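Cudholm Weir

Cudholm Weir is a low masonry dam on the River Flondeo, built to hold back water for a corn mill and now kept for the level of the pool behind it. The crest is 53 metres long. The pool, known as Cudholm Water, covers 200 hectares at its normal summer level.

Ownership and duties

The weir, the sluice house and a strip of land on the north bank are held under one title. The owner must keep the two sluice gates in working order and must not draw the pool below the lower mark on the gauge board between June and the end of September. Rights to take water for milling lapsed when the wheel was removed. A separate right to a flow through the mill leat remains with the land downstream and passes with it on sale.

Renaud Estates, which held the title for most of the last century, applied to give up the weir and leave the level unregulated. The application was refused on the ground that 2,517 metres of embankment had been built to suit the existing level. The title later passed to the Jiltier Water Trust.

Structure

The core is rubble set in lime mortar, faced with dressed stone. Seepage at the south abutment was treated by grouting, and the apron was relaid in concrete. The spillway is designed for a flood with a return period of 1,000 years.

Access

The sluice house is reached by a track from the Jiltier road. There is no public way across the crest. 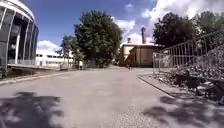
Paved road and curved, glass-fronted building

See also

Flondeo Navigation
Mill leat
Water level management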